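4.2 Does the toss matter as much as players say?

Captains in limited-overs cricket talk about the toss as though it settles half the match. The broadcast talk before a one-day game is built on the same belief, and a team that loses after being put in to bat will often mention the coin before it mentions the bowling. We were doubtful about this when we began, and the results in this section have left us more doubtful still, though they do not let us dismiss the idea completely.

Our sample is the 143 completed one-day matches described in Section 3. Matches with no result were dropped. So were matches in which the target was revised after rain, because the method of revision has its own effect on which side is favored, and we had no clean way to pull the two apart. A reader who thinks the toss matters most on damp days will object that we have thrown away the best evidence. The objection is fair, and we come back to it below.

The simple comparison is the one most earlier work reports: how often does the side that wins the toss also win the match? In our sample the gap between toss winners and toss losers was small, and its interval comfortably took in zero. We do not put much weight on that. A raw comparison of this kind mixes strong teams with weak ones, and a strong team that loses the toss will usually beat a weak one anyway. It also treats a good decision and a bad one as the same thing. A captain who wins the toss and then reads the pitch wrongly has gained nothing from the coin, and may have lost by it.

We therefore fitted a second model with a term for the strength of each side, using the Stakel ratings as they stood on the morning of the match. The ratings are far from perfect. They are slow to react when a team rests its main bowlers, and they treat a player returning from injury as if he had never been away. Even so, they predict results better than the toss does by a wide margin. Once they are in the model, the toss term shrinks again.

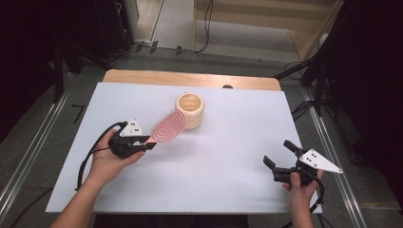

What is left of the effect comes almost entirely from one ground. At Velten, teams that chased under lights won more often than their ratings would suggest, and the pattern was strongest in the matches played in September, when dew is heaviest there. Local players have said this for years. They may well be right. But we would point out that Velten hosted only a modest share of the matches, that the same home side appeared in many of them, and that this home side had a settled top order and liked to chase. Dew and a good batting line-up produce the same scorecard.

We tried to separate the two by looking at the daytime matches at Velten, where dew should play no part. The home side still did well when chasing. That does not prove the dew story false, but it takes away a good deal of its force. At Jondus, which also gets evening dew according to the ground staff, we found no advantage for the chasing side at all. Supporters of the dew account have told us that the outfield at Jondus drains better. Perhaps it does. An account that can explain both the presence and the absence of an effect with equal ease should make anyone uneasy.

The third ground, Arruda, raises a different problem. Captains there chose to bat first in nearly every match, so there is very little to compare against. The few who bowled first may have had special reasons for doing so, such as a fresh pitch or a missing opening batter, and those reasons are not recorded in our data. We report the Arruda figures for completeness and draw nothing from them.

Figure 5 plots the estimated toss effect at each ground, with intervals. The reader will see that the intervals are wide. We were tempted to pool the smaller grounds to make them narrower, and an early draft of this paper did so. We removed that step because the grounds differ in too many ways for the pooled number to mean anything, and because it happened to produce the tidier result.

There remains the matter of rain. Putting the revised-target matches back into the sample raises the toss term slightly, but the change depends heavily on two matches in which the chasing side needed fewer than five runs an over after the break. With those two removed, the term falls back to where it was. We would not want to rest a claim about the whole game on a pair of wet evenings.

None of this shows that the toss is worthless. A captain would still prefer to win it, and on some pitches the choice must count for something. Our claim is narrower – that the effect, averaged over ordinary conditions, is too small to be seen in a sample of this size, and that the confident figures quoted in commentary have not been earned. A larger study with proper dew readings, taken on the outfield at the start of each innings, could settle the question for Velten at least. We know of no ground that keeps such readings at present.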